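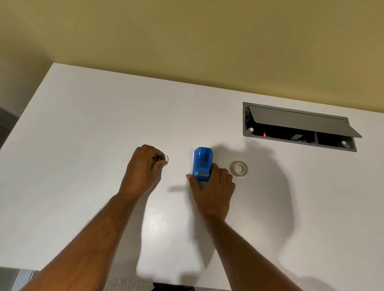
*Blue tape dispenser on the white table. Get one with a bit of weight to it!*

Election leaflets at home: what works for us in Atlow ward

I've done two council elections and a by-election from my own back room now, and I love it (yes, even the folding). These are the tips I pass on to anyone who has just said "I'll do a few streets" and then opened the door to a stack of boxes.

**Folding**

Fold in half first, crease with the back of a spoon, then fold again. A ruler works too, but a spoon is kinder to your hand. Do 30, stop, shake your fingers out, do another 30. If the paper is glossy, run the spoon over a scrap sheet laid on top so you don't leave a shiny streak across the candidate's face.

**Bundling by street**

Our biggest round is 481 doors and it used to be chaos. Now every street gets its own bundle with a paper band, taped at the back, and the street name written on the band *before* it goes round. Odd numbers and even numbers go in separate bundles if it's a busy road. Put the bundles in the bag in reverse walking order, last street at the bottom. Such a small thing and it saves so much rummaging in the rain!

Elastic bands are fine for a day. Any longer and they bite into the edges.

**Window posters**

Tape on the inside, all four corners, with a little tab folded over at one end of each piece so it lifts off cleanly after polling day. Old tape marks come off glass with warm soapy water and patience. For painted frames, try a dab of cooking oil, leave it ten minutes, then wipe. 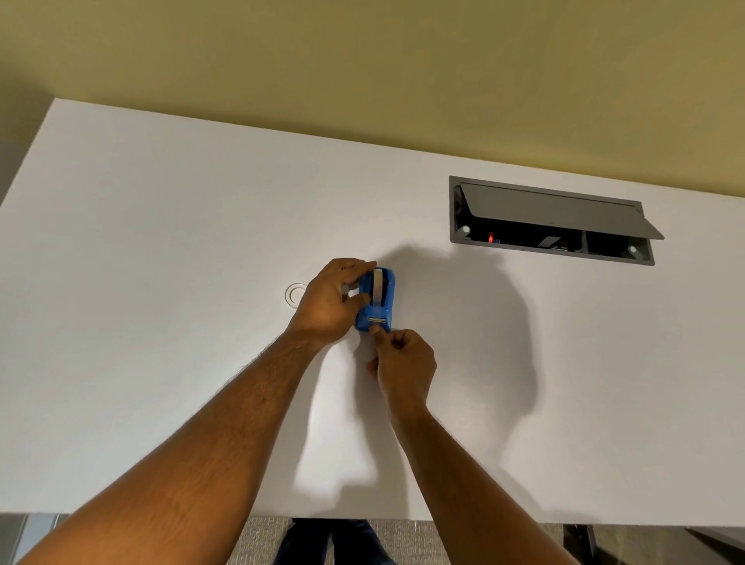 Canvass sheets are best typed up the same evening, while you can still read your own writing. I clear a proper space for it: sheets on the left, finished pile on the right, tea on a different piece of furniture altogether. If your desk has a power box let into the top, like the one here with the grey lid tipped up and a little red light inside, keep the papers well clear of the opening and get your charger plugged in before you spread anything out. Nazareno Amato typed up 18 sheets for us in one go last June and swears by a rolled towel under the wrists.

**Garden stakes**

Rub candle wax on the screws before driving them in and they'll go through the batten beautifully. Sharpen the foot of the stake to four sides. Always ask before knocking one in near a hedge, as we once found the Kleinschmidts' hosepipe that way.

**After the count**

Flatten the boxes, keep the good battens, wash the bags. Spare leaflets with one blank side make lovely shopping lists, and I'm still working through the last lot.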